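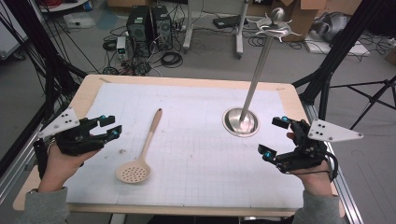 Escumadeira Hustaswood — linha Cinen

Cozinha > Utensílios de mão > Escumadeiras e colheres perfuradas

Referência 1483-H
Disponível em armazém

Quem faz sonhos, filhós ou rissóis em casa sabe a diferença que faz uma boa escumadeira. A Hustaswood da linha Cinen entrou no nosso catálogo em outubro e desde então é a peça que mais usamos na cozinha de ensaio, para fritar, para escalfar ovos, para tirar nhoques da panela assim que sobem à superfície (e sobem todos ao mesmo tempo, como é sabido!).

O que nos conquistou foi a concha. É redonda e pouco funda, com furos pequenos, de maneira que a água do grão ou das ervilhas escorre depressa e o grão fica onde deve ficar. Com legumes cortados miúdos também resulta muito bem. Já experimentámos com arroz de bago longo e aí passam alguns bagos, por isso para arroz continuamos a preferir o coador Kurnis de malha fina.

O cabo é comprido e leve. Numa panela alta de sopa chega ao fundo sem que a mão fique por cima do vapor — um alívio para quem escuma caldos durante muito tempo. E que bem que ela escuma! Passa-se rente à superfície, devagar, e a espuma fica agarrada à concha. Um caldo de galinha limpo assim nem precisa de ser coado depois.

Características

Cor: bege
Peso: 79 g
Furo de suspensão: sim
Indicada para antiaderentes: sim
Máquina de lavar loiça: sim, tabuleiro superior
Garantia: 2 anos

Cuidados

Não deixar encostada ao fundo de uma frigideira ao lume. Depois de fritar, passar por água quente com detergente logo que arrefeça um pouco; os furos ficam limpos num instante, ao passo que a gordura já seca pede escova. O açafrão-das-índias e o concentrado de tomate podem manchar. Uma noite em água com bicarbonato costuma resolver quase tudo.

Para que a usamos mais

Ovos escalfados: a concha leva um ovo grande e permite pousá-lo num pano para secar antes de ir para a torrada.
Polvo e bacalhau: para peças inteiras é preferível uma pinça ou a espátula larga Pană, que apoia melhor o peso.
Doce de fruta: tira a espuma do doce de alperce sem levar os pedaços atrás. Para uma panela com cerca de 500 g de fruta é o tamanho ideal.
Massa recheada: ravioli e tortellini saem inteiros, três ou quatro de cada vez.

Na mesma linha

Colher de servir Cinen, ref. 641-H
Concha de sopa Cinen
Espátula larga Pană
Coador de malha fina Kurnis

Envio e devoluções

As encomendas seguem no dia útil seguinte. Aceitamos devoluções durante 30 dias, desde que o utensílio não tenha sido usado.

Ficha atualizada a 4 de julho de 2019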